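4.3 Working rules for countertop tasks

The rules as they stood after the February revision. Earlier wording is in the appendix; most of it was too vague to check. "Keep the workspace tidy" for instance. Two checkers, two readings, no way to settle it. So every rule below is put as something one person can look at and answer yes or no.

Rule 1, pads. Both finger pads looked at before the first run of the day and again after any change of task. Dust and light scratches are logged, no action. A patch where the dark coating has rubbed away is logged with a wrist picture and the side named (left or right, as seen by the wrist camera, not by the person facing the arm. This caused a lot of muddle early on). If the patch reaches the gripping edge, the pad comes off. We argued over a stricter rule, any patch at all, and dropped it. Too many pads thrown out for no gain that we could show.

Rule 2, neighbours. Household objects end up close together and we did not want to forbid that, it would make the setup useless as a stand-in for a kitchen or a utility room. The rule instead asks for the closest neighbour of the target to be named in the log before the arm moves. Where target and neighbour nearly touch, the first approach is made at low speed and from the open side. Same colour on both: say so in the log. Figure 7 shows a case, peach-orange bin beside a peach rack, and the gap between them is easy to miss on a small screen.

Rule 3, resting state. Upside down, tilted, nested, leaning: all allowed, all written down. Of the 869 log entries we read through, 91 had no resting state at all, and those were the entries we could do least with afterwards. An upturned bin is a different job from an upright one. Its rim is at the bottom and flares out, and the checker needs to know that before signing off the grasp plan. The Corport form had a single box for "object" and nothing else. We added a second box and that was most of the fix.

Rule 4, surface. Plain or patterned, one word. Veined stone counts as patterned. Rulteck's house guide, which we started from, asks for a plain mat under everthing; we left this out. A mat hides the surface that the arm is meant to cope with.

Rule 5, loose small items. Items held in a rack or compartment may stay in during a run on something else. Loose items on the counter within 300 mm of the target are moved or listed. Small things half hidden by a finger are the weak spot, as the person at the screen can't tell what they are. Rule says list as "unknown, small" and give the side. Do not guess.

Rule 6, stopping. Anyone in the room can call a stop and needn't give a reason at the time. Reason goes in the log later, or "none given". No restart until the pads have been looked at again (Rule 1).

What the rules do not cover: wet surfaces, glass, anything with a lead attached, two arms at one counter. Also force limits, which are set in the controller and belong to section 5. We would not lean on these rules for work with people reaching into the same space. They were written for a fenced bench at Udbridge and the wording assumes it.

One note on use. Checkers were quick with Rules 1, 4 and 6, slow with Rule 2, mostly over what "nearly touch" means. We tried a fixed distance and it was worse, people went off to find a ruler. The present wording is a judgement call and should be read as one. Rule 3 needs a short list of agreed words, we have a draft but it isnt tested.

Version of the rules used in this paper: July 12, 2021.
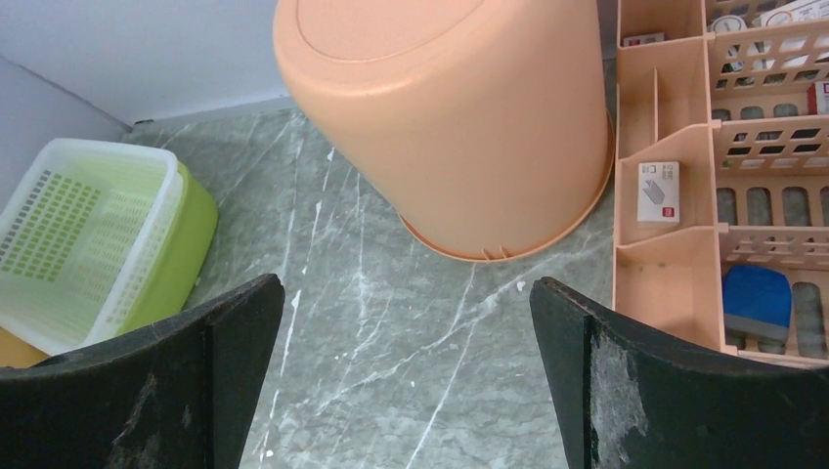
Macaraeg

Figure 7. Wrist view with the fingers apart, upturned bin ahead, rack close on its right, tilted basket to the left. Rule 1: scuffed patch near the inner edge of the right pad. Rule 3: bin "upside down". Rule 4: "patterned".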